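Brurkis notebook, August, started 4:40 pm

Good session today! The Pramamier task list is down to the part we all wanted to get to, which is the memory module. Panels and cable ties were fun, but pulling a stick out of a real motherboard and parking it somewhere sensible is what the club signed up for.

Before touching anything we redid the hand-eye calibration. The old one was from before the table got moved and it showed: the arm was landing a finger's width toward the drive cage every time. New one is saved as sistside_b. Please use that and leave sistside_a alone until I've compared them properly.

Speed is capped at 85 mm/s inside the case and 160 outside. I tried it faster with the case out of the way and the motion looks lovely, but near the board I want time to hit stop. Gripper force is still set from the foam block tests. We should go lower for anything with contacts on it.

First approach: straight down, fingers open, stop above the slot, check by eye, close. The straight down part works great now. Closing is fussier. If the wrist is rotated even a little, one fingertip meets the module first and nudges it before the other one arrives. Rotating the wrist to match the slot direction by hand in the teach mode helped a lot, so next time we teach that pose first and build the rest off it. 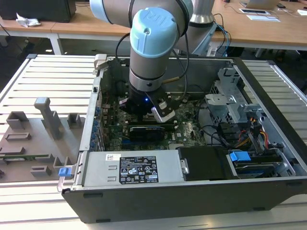 Second thing to sort out is the fixture plate. I like the new print a lot, the tall T post especially, but the slots need a lead-in. A chamfer of 2 mm on the top edges should do it, and I'd do the long low slot first. MacBrayne branch in the repo has the CAD, so whoever gets there first can edit it, just leave a note in the log. Also the plate has to be clamped before every run. I leaned on the table this afternoon and had to reteach the drop-off poses, which was entirely my fault.

Cable routing on the arm: check it with the wrist turned all the way both directions before running a new program. There was one pose in simulation that I didn't like at all, and I've put a joint limit in so we can't get there by accident.

Logging now writes some 1,000 rows per run, which is plenty. The plots of finger position against motor current are super readable, and you can pick out the moment of contact without squinting. Would love to use that as the trigger to stop closing. Somebody want to take that one?

For next time:
teach wrist pose over the slot
lower grip force, foam block again first
reprint plate with chamfers
compare sistside_a and sistside_b
try the latches by hand and write down which way each one goes

Stopped at 6:15, arm parked, log uploaded.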